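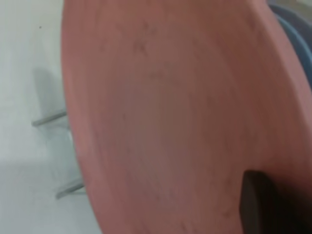
Gridus Two-Arm Handling Group
About us

The Two-Arm Handling Group is part of Gridus, an engineering firm that designs and tests automation for kitchens and dish rooms. The group works on objects that people handle without much thought: plates, trays, lids and cups. Our test pieces are bought from ordinary stores and used until they are scuffed.

Mihret Belay leads the group. Farhad Najafi is responsible for arm control and calibration. Kanyarat Wiriya maintains the grippers and the wrist cameras. Bláthnaid Costello plans the trials and keeps the records, and Muireann Dolan runs visits and open days.

We occupy the ground floor of the Tully building, next to the Estetti machine shop. The shop cuts our gripper fingers and test fixtures. A finger can be redrawn in the morning and fitted by 4:00 p.m., provided the drawing arrives before 10:00 a.m.

What we demonstrate

The standard demonstration is a plate and rack task. Two arms share one table with a wire dish rack. A plate is held at opposite edges of its rim, one gripper to each side, and kept clear of the table while it is turned toward the angle needed for the rack. Both arms follow a single motion plan. If the distance between the fingertips changes by more than the set limit, both arms stop.

Plates are a useful test for several reasons. The rim is curved, the surface offers little texture for a camera to follow, and the shape looks the same from many directions. Color helps to tell one plate from another but says little about which way a plate is facing. 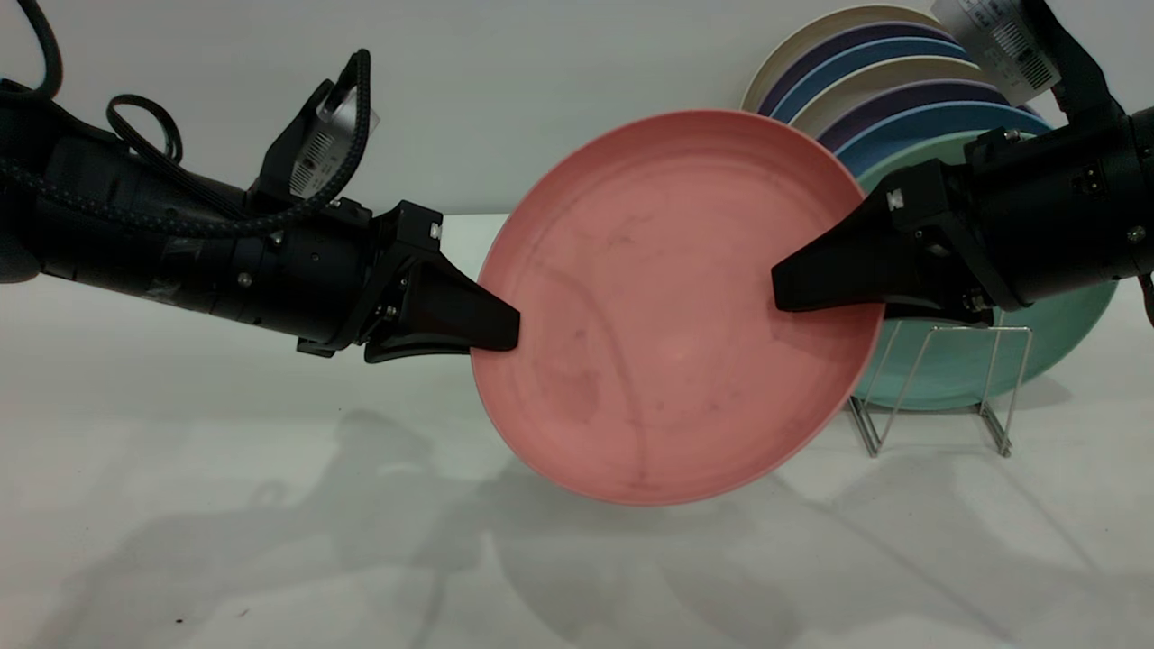
Open day

The group holds one open day a year, in March. The last one received 496 visitors over a single day, in sessions of up to 32. Each session lasted 44 minutes and had three parts: a short talk on safety, the plate and rack task, and time at the operator station.

Visitors at the operator station see the same views the engineers use. One fixed camera covers the workspace, and the wrist cameras show the area near the fingers. The fixed view is the easier one to read. A plate lying flat on the left side of the table is plain to see there, as is its distance from the rack. 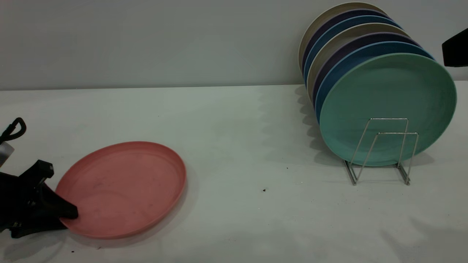 Picking up a plate from the flat position is the step that draws the most questions. The rim sits low, and a finger that comes in too high will slide over it. One that comes in too low touches the table. The control software allows light contact with the table and then limits the downward force before the finger moves in toward the rim.

Questions on speed are also common. We run demonstrations slower than trials. The trial log now holds 4,000 attempts at the plate and rack task, each stored with camera views, joint positions and a result code entered by the operator. Failed attempts are kept in the log under the same format.

Software

Motion planning and logging run on Zikance, a package written by the group. It handles the timing between the two arms and stores each camera stream against the same clock. Zikance is used in all Gridus test areas. Wrist views are checked at the start of a session, and small specks in a close view are noted in the session record.

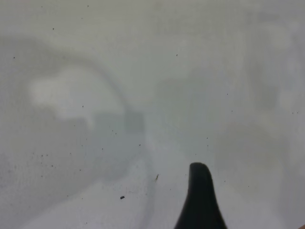 Reading time: 3 minutes

Arranging a visit

Outside the open day, the group accepts visits from schools, colleges and kitchen operators. Requests go to Muireann Dolan through the Gridus front desk and should state the size of the party and any access needs. Visitors under 16 must come with a teacher or parent.

Visits begin at 9:30 a.m. or 1:30 p.m. at the Tully building entrance. Closed shoes are required, and long hair must be tied back. Bags are left in the lockers by the door. Visitors remain behind the yellow floor line while the arms are powered, and a member of the group holds the stop button throughout.

Operators who want to see a particular plate or tray tested may send samples ahead. Four of each item is enough. Please include the outside diameter, the rim height and the weight. Samples are returned on request.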